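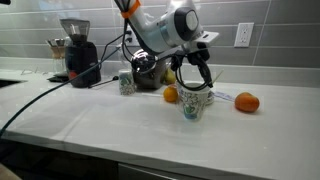 Capítulo 8
La fibra y los habitantes del intestino

Empecemos por una idea que a muchos estudiantes les parece extraña la primera vez: una parte de lo que comemos no es para nosotros. Cuando tomamos un plato de lentejas, nuestras enzimas se ocupan del almidón y de las proteínas, pero hay una fracción que atraviesa el estómago y el intestino delgado casi intacta y llega al colon, donde la espera una comunidad inmensa de bacterias. ¡Y esas bacterias sí saben qué hacer con ella!

Durante mucho tiempo la fibra se enseñó como un simple material de relleno, útil para dar volumen a las heces y poco más. En este capítulo veremos por qué esa imagen se quedó corta y cómo el estudio de la microbiota la ha convertido en uno de los temas más vivos de la nutrición (y, para quien escribe estas páginas, uno de los más bonitos de explicar).

Al terminar el capítulo deberías poder:
distinguir la fibra soluble de la insoluble y la fermentable de la que apenas lo es;
describir la formación de los ácidos grasos de cadena corta;
interpretar una tabla de contenido en fibra;
proponer cambios razonables en un menú semanal.

8.1 Qué llamamos fibra

La palabra reúne sustancias muy distintas. La celulosa, que forma la pared de las células vegetales, es una cadena larga de glucosa unida por enlaces que nuestras enzimas no pueden romper. Las pectinas de la manzana y los betaglucanos de la avena retienen agua y forman geles. La inulina, abundante en la achicoria y la alcachofa, es una cadena de fructosa. A todas ellas se suma el almidón resistente, que aparece, por ejemplo, cuando cocemos patatas o arroz y los dejamos enfriar: parte de las cadenas se reordena y escapa a la digestión.

Conviene no confundir solubilidad con fermentación. Muchas fibras solubles fermentan con facilidad, pero el psilio, que forma un gel espeso, fermenta muy poco. La clasificación en dos cajones resulta cómoda para empezar, aunque pronto veremos que los alimentos reales mezclan varios tipos a la vez.

8.2 Un taller de fermentación

En el colon casi no hay oxígeno. Las bacterias que viven allí obtienen energía fermentando los hidratos de carbono que les llegan y, como productos de ese trabajo, liberan gases y tres ácidos de molécula pequeña: acético, propiónico y butírico. El butirato merece una atención especial, ya que las células que tapizan el colon lo emplean como combustible principal. El propionato viaja sobre todo al hígado, y el acetato pasa en buena medida a la circulación general.

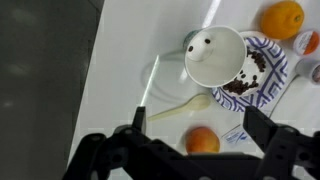
¿Por qué aparecen gases cuando se aumenta la fibra de golpe?
Las bacterias reciben de pronto mucho más material fermentable y producen más hidrógeno y dióxido de carbono, y en algunas personas también metano. Si el aumento se reparte a lo largo de varias semanas y se bebe agua suficiente, las molestias suelen ser menores.

8.3 El menú de Kobzar

Seguiremos durante todo el capítulo un caso práctico, el del comedor escolar de Kobzar. Su cocina sirve 1.000 comidas por semana y en diciembre revisó las recetas de su menú de invierno. El pan blanco pasó a ser integral, el arroz se alternó con cebada y las legumbres entraron en un ciclo de 20 platos. Son cambios modestos, pero dan muchísimo juego para calcular, comparar y discutir.

Antes de seguir, anota lo que comiste ayer y señala los alimentos que aportan fibra. Guarda la lista: la necesitarás en la actividad 8.4, cuando aprendamos a leer la tabla de composición.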